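Domby (storage furniture)

Domby is a modular line of office storage units made by the furniture firm Contreras. The line consists of low cabinets, tall cabinets and open shelf units that share one base dimension and one fastening system, so that units can be stacked, joined side by side or placed back to back. It is sold mainly to offices with shared desks, where it serves both as storage and as a divider between work areas.

Background

Contreras had made fixed cabinets and filing units before it began work on a modular line. The fixed cabinets were built to order in a large number of widths, and spare doors and shelves had to be cut separately for each one. The first drawings for Domby reduced the widths to two and removed the difference between left-hand and right-hand doors. A door can be turned over and hung on either side, as the hinge holes are placed at equal distances from the top and bottom edges.

The design is credited to Consuelo Ibarra, who had earlier drawn the Notitz desk for the same firm. Notitz is a straight desk with a tray under the rear edge for cables. Its height was used to set the height of the low Domby cabinet, and the two are level when placed end to end on a flat floor. The line was put on sale on 22/06/2018. A second group of parts, made up of the planter top, the coat insert and the felt back panel, was added in November of the same year.

Construction

Each unit is a box of four panels, a back and a plinth. The panels are melamine-faced particle board with a glued edge strip. The narrow unit is 351 mm wide and the wide unit is twice that width, so that two narrow units stand exactly on top of one wide unit. Board thickness is the same throughout the line, and the shelves can be exchanged between open and closed units of equal width.

The panels are joined with cam fasteners and dowels. Neighboring units are joined with sleeve bolts through holes already drilled in the side panels. Plastic caps cover the holes when they are not in use. The plinth is set back from the front and holds four leveling feet, which are adjusted from inside the cabinet through openings in the bottom panel. Adjustment range is 30 mm.

Doors are fitted with soft-closing hinges. Locks are available in key, code and card versions, all of which fit the same cutout. A change from one lock type to another does not require a new door, but the card version needs a deeper cover plate on the inside, and this reduces the usable depth of the top shelf.

Unit types

The low cabinet has one adjustable shelf and is used beside or behind a desk. The tall cabinet has four shelves, one of which is fixed to stiffen the sides. The open shelf unit has no back in its standard form and can be reached from both faces. A locker version divides the wide tall cabinet into eight compartments, each with its own door and a slot for mail.

The maximum height of a stack is 2,059 mm, measured from the floor to the upper face of the top panel with the feet fully turned in. Stacks of this height must be fixed to a wall or joined to a second row standing back to back. A steel bracket for wall fixing is packed with every tall unit. Low cabinets standing alone do not need to be fixed unless a planter top is fitted.

Accessories

The planter top is a folded steel trough that drops into the top of a low cabinet in place of the top panel. The felt back panel covers the rear of a unit that faces into a room and takes pins. The coat insert replaces the shelves of the tall wide cabinet with a rail and a drip tray. A break-room top, deeper than the cabinet and made of solid wood, allows a row of low cabinets to be used as a counter in small office kitchens.

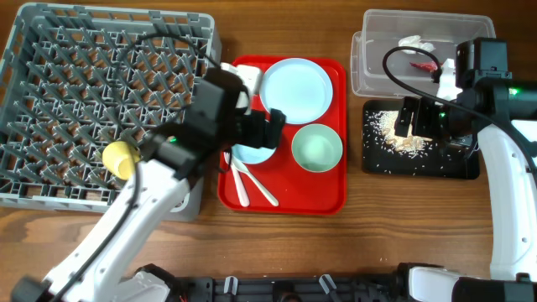 Ibarra objected to the break-room top, arguing that a cabinet drawn at desk height was too low to stand and work at, and that the firm should have raised the plinth instead of thickening the top. A raised plinth was later offered as a separate part. It is not compatible with the leveling feet of units from the first production run, which have a coarser thread.

Use in office planning

In open offices Domby units are usually placed in double rows between groups of desks. A row of low cabinets keeps sight lines open for standing persons, while tall units are placed at the ends of rows or along walls. Planning sheets supplied with the line show clearances for open doors and recommend that lockers be kept out of main walkways.

The largest single order recorded by the maker was for the Prellititz office building, where almost 300 units were installed on three floors. Most were lockers and low cabinets with felt backs. The open shelf units in that order were supplied with backs after the tenant asked that papers not be reachable from the corridor side, and the back panel was afterward listed as a regular option.

Care and spare parts

Surfaces are cleaned with a damp cloth and mild soap. Solvents and abrasive pads damage the edge strip. The solid wood top is oiled at the factory and has to be oiled again when the surface becomes dull. Hinges, locks, caps and feet are sold as spare parts. Single panels can be ordered by the code printed on the inside of the plinth, although color match between production runs is not guaranteed.

See also

Notitz (desk)
Cam fastener
Office locker
Room divider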